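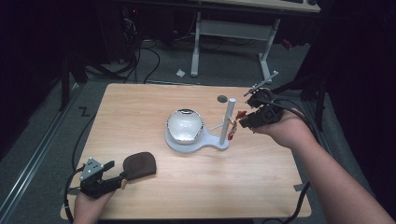 博格丹·切尔温斯基(Bogdan Czerwiński)
Noststead 居家事务中心 通讯专员

小桌面整理项目进入第二阶段 Lodeck 活动室完成布置

2025年7月13日,Noststead 居家事务中心发布通告,宣布“小桌面整理”项目第二阶段的准备工作已经就绪,Lodeck 活动室即日起按新的布置方式使用。本阶段的内容集中在单张小桌上的物品归位,面向租住小户型的居民以及各社区服务点的工作人员。

项目于今年一月启动。第一阶段以抽屉和壁柜为主,中心共收到471份居民反馈表。据项目组统计,反馈中提及最多的是进门处和床边的小桌:钥匙、零钱、杯垫、擦拭用的布垫等物品每天取放多次,没有固定的位置,往往与其他杂物混在一起。项目组据此调整了原定计划,把小桌面单独列为一个阶段,原定的衣物折叠课程顺延至下一阶段。

活动室现采用圆角浅色木桌,放在灰色地毯上。桌上的主要用具是一件白色立架,底座扁平,一头较宽,上面是一只带银色亮边的白色碗状容器;另一头收窄,竖着一根白色短柱,柱上带有红色小件。与之配合使用的还有一块深棕色垫片和一枚深灰色圆片。项目组表示,选用的物品颜色差别明显,便于参加者记住各自的位置,也便于讲解人员在桌边说明。

练习以15分钟为一节,每节处理一张桌面。参加者先确认立架的朝向,再依次安排较大的物品和较小的物品,其中垫片既可以平放在桌面上,也可以收入容器,由参加者按自己的习惯决定。项目组不规定统一的摆法,只要求同一节练习前后保持一致。桌边贴有小段灰色胶带,练习期间请勿揭除或移动。
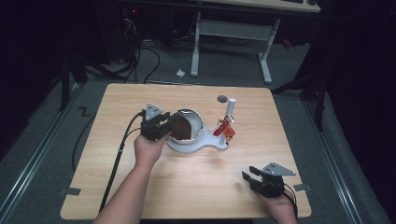

在物品归位的先后次序上,项目组参考了合作方 Pakzad 提供的居家整理手册。手册建议把每天使用的物品放在伸手可及的一侧,把不常用的物品放在靠里的一侧,容器内一次只收一类东西。中心对手册中的部分条目作了删改,改写后的版本定名为《Sollerby 小桌面指引》,首批印制200册,放置在 Lodeck 活动室入口的资料架上,居民可自行取阅,每户限领一册。各社区服务点如需批量领取,应提前向中心书面申请,并注明用途和数量。

关于指引的适用范围,中心在通告中作了说明。指引所称小桌面,指单人可以坐着够到四边的桌子,餐桌、书桌和厨房操作台不在其内。带玻璃台面的桌子可以参照执行,但不宜直接放置底部较硬的用具,应先垫上布料或软垫。家中有幼儿的,小件物品应放入有边沿的容器,并将容器移至桌面中部。

通告同时对活动室的日常管理提出了要求。使用结束后,参加者应把立架放回桌子中间,垫片和圆片留在桌上,不得带离房间。用具如有松动或损坏,请告知当值人员登记,不要自行粘接。桌面清洁使用拧干的湿布,不得使用含有研磨成分的清洁剂。地毯上不得饮食,饮料一律留在门外的架子上。 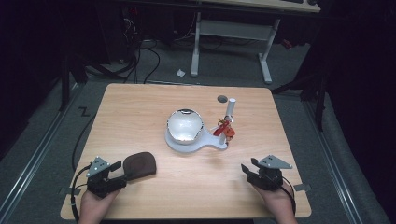
白色立架置于浅色木桌中央,深棕色垫片平放在桌面左下方。

第二阶段的练习采用预约方式,每位居民可预约2次,两次之间不要求间隔。预约可在中心服务台办理,也可由所在社区服务点代为登记。因故不能到场的,应提前取消,名额由候补人员依次递补。陪同人员可以进入活动室,但不占用桌边位置。行动不便的居民可申请调整座椅高度,申请在预约时一并提出。

中心还将收集本阶段的反馈意见,反馈表沿用第一阶段的格式,新增“家中小桌现状”一栏,由居民自愿填写。反馈内容仅用于修订指引,不对外公布个人信息。对指引文字有修改建议的,可在册子末页的空白处写明条目名称和意见,投入服务台旁的信箱。

Pakzad 将继续为项目提供文字资料方面的支持,相关条目的更新由双方共同审核后印发。下一阶段的衣物折叠课程仍安排在 Lodeck 活动室,报名办法另行通知。

(Noststead 居家事务中心 供稿)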